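Search this site Go

Unit 4: Volumetric Error and the Preparation of Standard Solutions

Last updated: 2018-02-16

4.1 Classes of glassware

Volumetric glassware is marked either TC (to contain) or TD (to deliver). A TC flask holds the stated volume when filled to the line. A TD pipet releases the stated volume when drained by the correct method, with the film left on the wall already allowed for in the calibration. Using one type in place of the other introduces a systematic error that repeat measurements will not reveal.

Beakers belong to neither class. Their graduations are a guide to filling and must not enter a calculation. 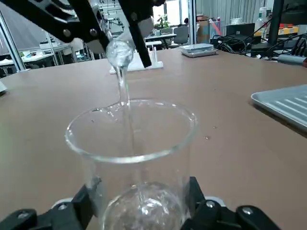 Gilberto Giraldo, Kerr Teaching Laboratories

4.2 Transfer losses

When a dissolved solid is moved from a beaker to a volumetric flask, a film of solution stays behind on the beaker wall. Rinse the beaker at least three times with small portions of solvent and add every rinse to the flask. The total rinse volume must leave room for the final adjustment to the line - a flask filled past the line is discarded and the preparation repeated.

Bubbles should be allowed to clear before the meniscus is read. Swirl the flask when it is partly full. Invert it only after the stopper is in place.

4.3 Worked case

A student weighs 624 mg of a dry salt and dilutes it to 500 mL. The nominal concentration is 1.248 mg/mL. Analysis of the finished solution shows that the flask contains only 489 mg of the salt. The actual concentration is therefore 0.978 mg/mL, and the loss is 135 mg, or 21.6 percent of the mass weighed.

A loss of this size cannot be put down to reading the meniscus. Check for undissolved solid, solid left on the weighing paper, and skipped rinses, in that order.

4.4 Temperature

Flasks are calibrated at 20 °C. A solution made up warm contracts on cooling and its level drops below the line. Let the solution reach room temperature before the last addition, and record that temperature in the notebook.

Problems 1 to 13 cover sections 4.1 through 4.3. Section 4.4 is taken up again in Unit 5 - bring the density tables.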